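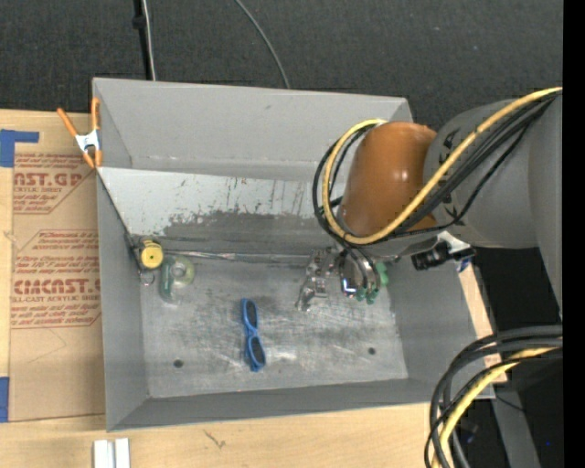
Blue plastic sunglasses with dark grey lenses, and a roll of green tape you can see light through.

Search the site
What do you want to know? Go

Why Are Some Things See-Through?
Reading time: 4 minutes
Mar 19, 2020

Quick question. Why can you see through a window but not through a wall?

Both solid. Both hard. Bump your nose on either one and it hurts just the same. But light goes straight through the window and the wall stops it dead.

Let's find out. Words first, then the good bits.

Three words to know

Transparent. Light goes through in straight lines, so you get a clear view. Window glass, clean water, air.

Translucent. Some light gets through but it gets jumbled up on the way. You can tell it's bright on the other side but shapes go fuzzy. Greaseproof paper. Bathroom windows. Lots of sticky tapes.

Opaque (say it oh-PAKE). No light gets through. Bricks, wood, your little brother when he stands in front of the telly.

So what happens to the light?

When light hits something it can do a few things. It can bounce off. It can get soaked up. Or it can carry on through. Usually it does a bit of everything! Even a clean window bounces a little light back, look at one at night with the lamp on and you'll see your own face.

Everything is made of tiny bits called atoms. Atoms can soak up light, but they're fussy eaters. Each kind only takes light with the right amount of energy. The atoms in glass don't want the light that our eyes can see. So they leave it alone and through it goes.

Glass is fussy about other sorts of light though. Ordinary window glass soaks up a lot of the ultraviolet light that gives you sunburn. We can't see ultraviolet, so we don't notice it's missing.

Why does fuzzy happen?

Crush up an ice cube (ask first, it's noisy). One clear lump turns into a white heap. Same stuff! But now there are loads of little edges, and light bends and bounces at every single one. By the time it comes out it's going all over the place. Your eye sees white.

That's called scattering. Snow does it. Clouds do it. Milk does it too, with tiny blobs of fat floating about.

Frosted glass is ordinary glass with a rough surface. Put a bit of clear sticky tape on the rough side, press it down hard, and it often goes clearer. The glue fills in the bumps.

What about colours?

White light is really lots of colours mixed together. See-through green plastic lets the green part through and soaks up most of the rest. Look at a red apple through it and the apple goes very dark, almost black. There's hardly any green light coming off the apple, so not much gets to your eye.

And sunglasses?

Dark lenses soak up part of every colour. The world looks dimmer but you can still see the shapes, so they are transparent, just greedy.

But dark is not the same as safe. Proper sunglasses have to block ultraviolet light, and you can't tell if they do by looking at them. Check the label for UV 400. It means they block ultraviolet light all the way up to 400 nanometres, a nanometre being a stupidly small length. And never look at the Sun, sunglasses or no sunglasses. Never.

Try it: the torch test

You need
- a torch
- a sheet of white paper
- a darkish room
- things from round the house: cling film, tissue, a sock, baking paper, a plastic bottle, kitchen foil

What to do
Prop the paper up against some books. Shine the torch at it. Now hold each thing in the beam, one at a time, and look at the patch of light on the paper. Bright and sharp? Fuzzy? Gone? Make a table with 3 columns and write it in.

Then take the tissue and put 2 drops of cooking oil on it. Let it soak in. Hold it up again. The oily patch lets more light through becuase the oil fills the gaps between the fibres. Fewer edges, less scattering. Wash your hands after, and keep it off the sofa.

Can you fold something transparent until it isn't? Cling film is a good one. Fold it in half 6 times and you've got 64 layers. Still see-through? Have a go and see.

Weird see-through animals

Glass frogs have such clear skin underneath that you can see the heart beating. Some jellyfish are so clear that you could swim right past one. Handy for hiding. Its hard to be eaten if you can't be found.

Polar bear hair isn't white either. Each hair has no colour in it at all, it just scatters light like the snow does.

Words to remember
Absorb: soak up
Scatter: send off in lots of directions
Ultraviolet: light we can't see, can burn skin

Written by Henrik Reinholz

More to read
Why is the sky blue?
How do mirrors work?
What makes a shadow?
Can fish see colours?
Why do bubbles go rainbowy?
Where does glass come from?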